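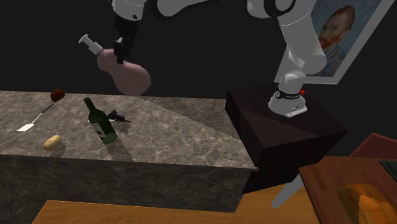 Robot arm with a pink pump bottle. Computer render.

Hedegaard Farming Bursary: frequently asked questions

What is the bursary?
A yearly grant for students on a land-based course at Endlow College. It was set up by the Hedegaard family, who grew barley and sugar beet at Brendasden, and it is paid in a single sum of £957. The amount comes from the rent on one field, so it can change when the tenancy is renewed.

Who can apply?
Anyone enrolled on agriculture, crop science, farm business or agricultural engineering, in any year. Part-time students can apply if they study at least 15 hours a week. You do not need to come from a farming family. Students on the short tractor and sprayer courses are not covered.

Can I apply if I already have a bursary?
Yes, unless it is the Bostico Travel Award. The two cannot be held in the same year.

What can I spend it on?
Boots, waterproofs, books, travel to placements, driving lessons, a laptop. We do not ask for receipts, but we do ask for a short note at the end of the year. It cannot go towards fines or accommodation deposits.

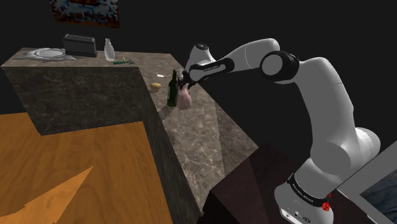 How do I apply?
Fill in the form from the student office and attach a letter of no more than two pages. Tell us what you are studying, what work you have done on farms or elsewhere, and what the money would help with. One reference is enough – a tutor, an employer or a placement supervisor.

When is the deadline?
The end of April. Late forms are held over to the following year if you are still enrolled.

Is there an interview?
Usually, for shortlisted students. It lasts 15 minutes and takes place at the college or by phone. If you are on placement during lambing or drilling, say so on the form and we will find an evening slot.

When will I be paid?
Within 28 days of your award letter, straight into your bank account. Check the sort code before you sign. Most delays come from a wrong digit.

What happens if I leave my course?
Tell us as soon as you can. If you leave in the first term we will ask for half of the grant back. After that you keep all of it.

Can past students give to the fund?
Yes. Gifts of any size are welcome, and donors of £100 or more are invited to the summer farm walk at Brendasden. Write to Estrella Nava at the student office, who also deals with questions not covered on this page.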